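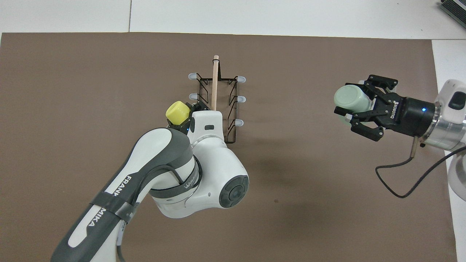 Bimanual cup task, head view. Both grippers holding a cup, rack between them.

Bimanual policy: one arm places well, the other stalls near the rack. Data problem or action space problem?

Asked April 8, 2022

I am training a behavior cloning policy on teleoperated demonstrations. Two arms, two cups (one yellow, one green), one wire rack with a dowel in it, brown mat. The grippers are of different types. I have 200 demonstrations, all with both arms recorded as a single action vector of absolute joint targets.

Evaluated over 100 rollouts, the arm with the yellow cup succeeds in 80. The other arm grasps its cup, lifts it, and then often hovers beside the rack until the time limit. Validation loss is the same for both halves of the action vector, so the loss tells me nothing.

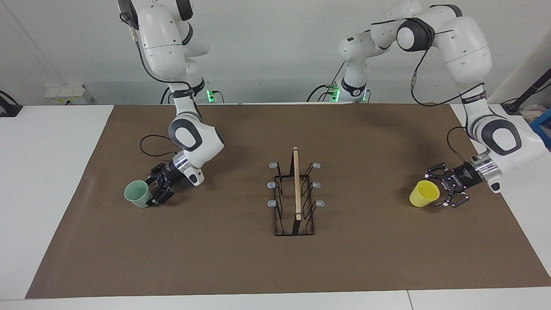
Cup start positions were varied by hand between episodes, the rack was not moved. Observations are one head view, one fixed view and joint positions. Is it worth collecting more data before changing the action space?

Answer 1 (accepted)

Check for idle segments first. In bimanual teleoperation the operator usually finishes with one hand while the other waits. If the waiting arm is held still in the same area in most demonstrations, the policy learns that holding still there is correct. With joint positions in the input it can copy the current position forever and the loss stays low.

Plot joint speed per arm against time for every episode. We did this on our Govero set and found more than 785 idle segments, nearly all on one arm. Trimming does not work when the other arm is moving, so we masked the loss for the idle arm on those steps - that removed most of the stalls. Also try dropping joint positions from the observation as a test. If the hovering goes away, you have your answer without new data.

Answer 2

Use end effector deltas. Absolute joint targets never worked for us on the Avmont cell.

Comment on answer 2: Deltas can stall too if the idle steps are left in. Zero is a very easy action to predict.

Answer 3

Same symptom here last July. It was clock offset between the two arm logs. Compare the timestamps.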